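Chapter 5
Household Waste

Every home produces waste, and most of it leaves the home within a few days. This chapter follows it from the kitchen to the landfill, the compost heap or the sorting plant. Chapter 4 dealt with water; the terms "load" and "stream" carry over from there.

A waste stream is all the material of one kind that leaves a place. Food scraps form one stream and paper another. When streams are mixed, they cost more to separate later.
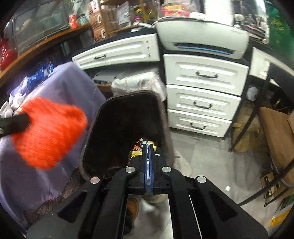 Figure 5.1 Mixed litter at the bottom of a bin.

In the town of Akholm, Lachlan Doolan asked 203 households to weigh their waste each evening in November. Food scraps made up the heaviest stream. Packaging took up the most space.

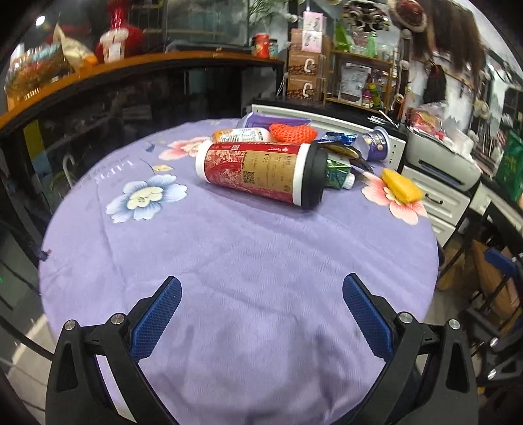 Weight and volume are therefore recorded separately. A landfill charges by weight, but a collection truck is often full long before it reaches its weight limit. Section 5.2 explains how both are measured and works through the Akholm results.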